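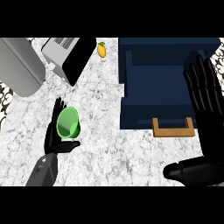 What did the June open day show about two-handed work in simulation?
It showed that the drawer-and-cup task can be run repeatedly in front of visitors on the same software used for training, with one hand holding an object while the other is kept free for the drawer.

Progress report, Trenine project
Submitted by Jernuvano
February 25, 2025

1. Open day at Inivton
The demonstration room was open for 2 sessions. 59 visitors signed in, mostly from local manufacturers and two technical colleges. Each session began with a short talk on the hand model, followed by live runs in the simulator. Visitors could ask for the cup to be moved to a new start position between runs.

2. Technical status
The kitchen task set now runs on the Liem controller. Both arms use five-fingered hands. In the drawer task the left hand keeps hold of a green cup, and the right hand works at a navy cabinet with a wooden handle. The countertop layout is loaded from a single file, so objects can be swapped without a rebuild.
The training set holds 3000 simulated episodes. A further 100 were set aside for testing and have not been used in training.

3. Open issues
Contact between the thumb and curved objects is still unstable at small time steps. Restarting after a failed grasp takes too long for a live audience. Several visitors asked about force limits, which the present handout does not cover.

4. Next period
Revise the contact settings, shorten the restart, and add a page on force limits to the handout. No change to the budget is requested.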